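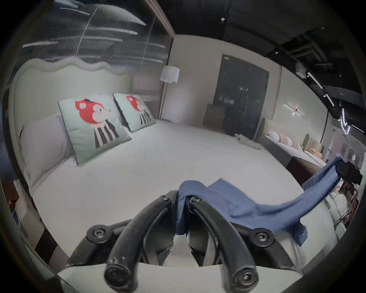 Running a shared tool shelf

A street or small village can get by with far fewer tools and machines than it has houses. The Livmont shelf began with 9 items in a spare cupboard and has run on members' subscriptions from the start. These tips come from keeping it going.

Ask before you buy. Put a sheet through each door and see what people would borrow in the next year. Ladders, carpet cleaners and sewing machines usually come top. Drills come low, as most homes have one.

Write the replacement cost on a tag and tie it to the handle. Borrowers take more care of a sander when they can see it costs £80.

Lend for 14 days. A week is too short for anyone who works shifts, and after a month things get forgotten in sheds.

Keep two books, one for loans and one for repairs. If the same item turns up in the repairs book every few weeks, sell it for parts.

Charge a little. At Punwood each loan costs £2, paid on collection, and the money goes on blades, belts and fuses. Members who can't pay do an hour of cleaning or sharpening.

Teach the repair at the same time as you do it. Have two members at the bench whenever a plug is changed or a chain is tightened, and let them do the next one.

Check flexes and plugs each time an item comes back. Anything with a split flex goes in the red box until it has been mended and tested.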